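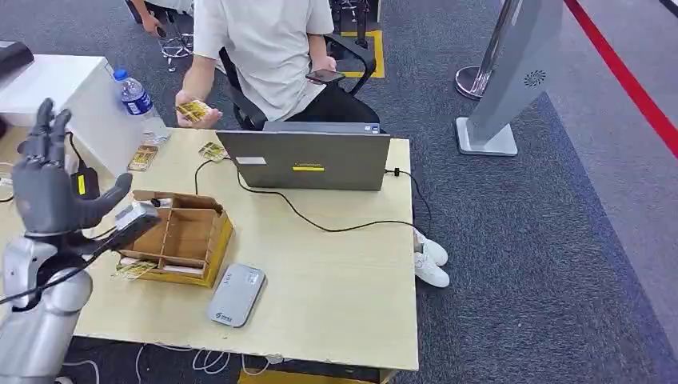
Driss Younis reckons the mother should have died in the first chapter. He wrote to me after I'd mentioned on here that I was reading Musden, and his complaint was that Honeylyn Sarmiento keeps the old woman alive for far too long, that everyone can see it coming, and that by the time the funeral arrives he'd already done his grieving and wanted to get on to the sisters.

So when I finally got Sarmiento across a table at Kukis (Wednesday morning, terrible music, excellent cheese rolls) I'm afraid I opened with that. I'd had nicer questions ready! She laughed for quite a while.

"He's done his grieving early, good on him," she said. "That's what the daughters are doing. They've all been to the funeral in their heads and then Mum sits up and asks for toast. I wanted the reader to be a bit annoyed with her for living. I was hoping they'd feel awful about it, but I'll take annoyed."

For anyone who hasn't got to it yet, Musden is her second novel, and it's named for the made-up river town where four sisters come home to nurse a mother who taught piano to half the district and was kind to nobody's children but other people's. Very little happens for the first 100 pages. Somebody cleans out a linen press. Somebody else rings a husband and doesn't tell him when she's coming back. I loved all of it, and I say that as a person who normally wants a body in the library by page ten.

The second book

Her first, Dirent, came out when she was still working nights at a pharmacy, and it was a completely different animal: short, furious, told by a nineteen-year-old who never once uses the word "I". It got her a lot of attention and, she says, a lot of advice.

"Everyone told me to write it again. Very nicely. They'd say the voice, the voice, keep the voice. And I couldn't, I'd used it up. I was twelve years older than that girl by then and I had a bad knee. I sat down to be furious and I kept wanting to know what they'd had for lunch."

I asked whether that was a loss. I go back to Dirent most years and there's a heat in it that I miss in the new one, and I told her so (bravely, with my mouth full).

"Yeah, I miss it too. I read from it at a library in August and thought, who's this, she's good, she's a bit rude. But there are jokes in Musden I couldn't have made then. I didn't know that people are funny at a deathbed. You only find that out by going to one."

She kept no notes during her own mother's last months, which surprised me, given how exact the sickroom chapters are. The wet flannels, the argument over the commode, the radio that has to be on and mustn't be heard. All of it was written years afterwards, and she says at least half is wrong. Her sister (there's just the one) has corrected several points by text message.

"She says it was never barley sugar. She's quite firm on it. It was those butterscotch ones. I've told her it's a novel and she says yes, but it was butterscotch."
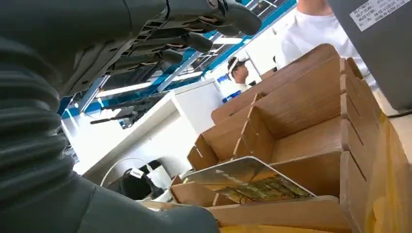 Cutting the fourth sister

Here's something I hadn't known. Up until the last draft there was hardly any Perla, the youngest, and her editor at Policarpio wanted her gone altogether. Three sisters is tidy. There's a whole tradition of three, and you can hear the reviews writing themselves.

"I did take her out," Sarmiento said. "I had 20 pages with her in them and I pulled the lot, and for a month the book was much better. Everyone agreed. Then I noticed the other three had started being reasonable with each other. They were having conversations! They'd listen, and then they'd answer. I thought, well, this isn't any family I've met."

So Perla went back in, late and loud, arriving by taxi with a dog that isn't hers. It's my favourite entrance in anything I've read this year. Driss will be pleased to hear I've told Sarmiento he likes her as well, even if he thinks the dog is "a device".

"The dog is absolutely a device," she said.

We got onto what she reads, and the answer was mostly crime, and mostly old crime, the kind with a floor plan at the front. She's suspicious of the word "lyrical" on a jacket and says she once put back a book she badly wanted because it had it twice. She reads poetry standing up, in the kitchen, one at a time while the rice is on. She doesn't finish things out of duty any more and thinks I should stop too.

On the ending

I won't spoil it, but people have been cross about the ending, and I was keen to know if she'd ever had another one. She had. In the old version the house is sold and we see who buys it.

"A young couple, very sweet. I gave them 20 lines or so of dialogue and they were talking about where the fridge would go. My editor liked it. I liked it too, for a while. Then I was reading it aloud in the car and I was bored by these people, I wanted them out of the house."

What we've got in its place is the piano on the verandah under a tarp, and a sister (we aren't told which) lifting one corner. I've decided it's Perla. Sarmiento wouldn't say, and when I pushed, she asked if I was going to eat the last cheese roll.

She's started on a third, which has a court case in it and no mothers so far. She's reading again from Musden at the end of the month and says she'll do the taxi chapter if people ask.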